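A little blue whiteboard and the pen I use with it

I've been after a small whiteboard for ages. My desk is the sort where lists go to die - sticky notes fall down the back, notebooks get buried, and the big board in the hall is no use at all when I'm sitting down. So when I saw the Tazi mini board in the Prutham shop in August I thought, go on then, and bought it along with a marker, as the shop sells them separately (cheeky, but there we are).

I've used it every day for 29 days now, which feels long enough to have opinions.

First, the size. It's small! I knew that, I'd read the measurements, and I still laughed when I opened the parcel. You can hold it comfortably at the edge, and it slots in next to my monitor without me having to move my mug. What you can't do is write an essay. I get 5 short lines on it if I behave, and two if I'm writing in a hurry, when my letters get enormous. For a shopping list or a message to whoever's up first in the morning, it's plenty.

The blue frame is a cheerful colour and much nicer than the grey plastic one I had before (a Zelard, which split at one corner after a term of being carried about in a rucksack).
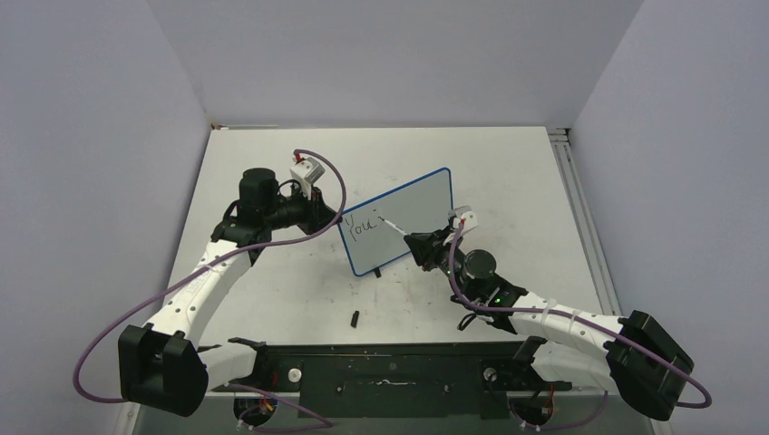 "You" so far, with the pen cap off and on the table.

Writing on it is a pleasure, mostly. The surface is smooth and the ink goes down dark, even if you hold the board up at a slant instead of laying it flat. I do press too hard, I always have, and I find it's worth having a firm grip on the board or it swings away from you just as you get to a tall letter. If you're left-handed like my sister you'll smudge the first word while writing the second, same as on every whiteboard ever made.

Wiping off is good if you do it the same day. I left a list on over a long weekend and got a faint ghost of "bin bags" that took a damp cloth and a bit of elbow grease to shift. Since then I've kept an old sock in the drawer and it comes up clean every time.

Now the pen. I went for an M&G one, mainly because I liked the look of it, and I'm pleased I did. I'd been using a fat Uta marker before and it was hopeless on anything this size, like icing a fairy cake with a trowel. A slim pen makes all the difference on a little board.
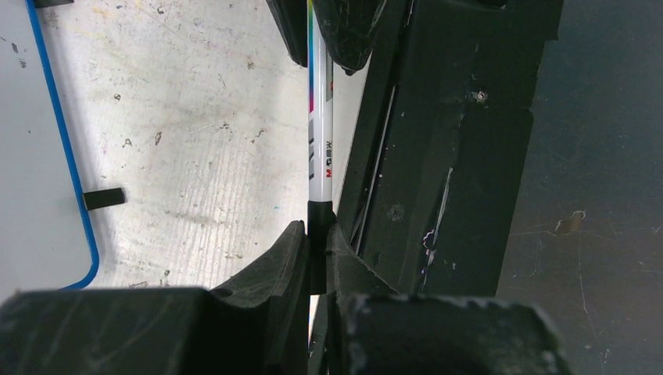 The M&G pen, with its rainbow bands on the white barrel.

It sits nicely in the fingers and the line is fine enough that my lists are readable from the other side of the desk. No horrible smell either, which matters when your nose is this close to it. My one moan is the cap. It's small and black and it rolls, and I've been on my hands and knees under the desk for it more than once. I'd love a clip, or some way of tethering it to the board.

Would I buy them both again? Yes, though I'd get a spare pen in the same order, as the postage came to nearly as much as the pen did. I've had roughly 138 lists and messages out of this one and it's only just starting to look a bit pale on the downstrokes.

Four stars for the board, four and a half for the pen. If Tazi ever make one a size up in the same blue, I'll be having that as well, for the kitchen.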